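Software Engineer, Motion Planning and Perception (bin picking)

Sornar is looking for a software engineer to join the planning team at our Gornmont workshop. The post is full time and permanent, and reports to Hanan Sfeir.

We write the software that lets a robot arm take parts out of metal bins. Perception finds the parts and estimates their pose, the planner chooses a grasp and a path that keeps the arm clear of the bin walls, and the controller carries it out. Most of our failures come from parts lying against a wall or touching each other, and much of your first year would be spent on those.
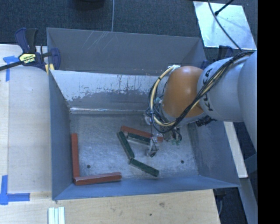
You would look after the grasp planner, which is C++ with Python bindings, and share the work on Ramero, our in-house tool for replaying failed picks. We have 279 logged failures waiting to be sorted by cause, and a test suite of 700 simulated bins that takes too long to run. Expect to spend 2 days a week at the cell and the rest at a desk.

You will need good C++, working knowledge of collision checking and inverse kinematics, and some experience of running code on a real arm. Point cloud work is useful. A degree is not required.

30 days' leave plus bank holidays. The post starts in July.

Send a CV and a short note on something you have debugged to Terence Treloar. Shadi Akl can answer technical questions before you apply.

© Sornar, December 2019 | Contact | Back to top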